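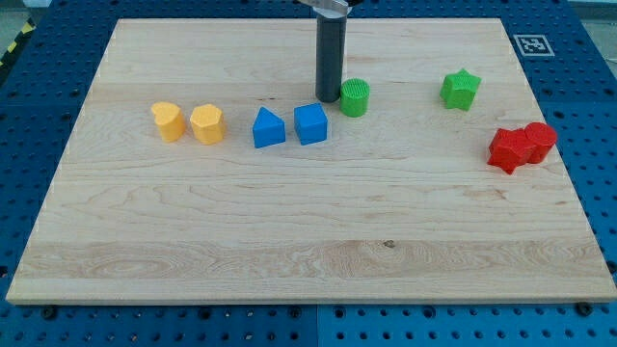
4.3 Comparing finger types on the block board

Use this procedure when changing from the standard Surnow finger to the Driltari rod finger, or back.

1. Lay the wooden board flat on the perforated table. Keep the fiducial marker clear of the board.

2. Place the blocks on the far half of the board, grouped by colour. Leave the near half clear.

3. Load the finger profile on the Skarnine controller. Set the payload to 348 g.

4. Jog the arm until the fingertip is above the board, then lower it at no more than 2 mm/s. Stop before contact.

5. Run the push routine 4 times for each finger. Save the log after each run.

NOTE: Blocks standing against each other may move as a pair. Record these runs separately.

CAUTION: Do not exceed 700 mm reach with the rod finger fitted. Press the stop button before changing fingers.

Revised 11 August 2025, S. Mikkelsen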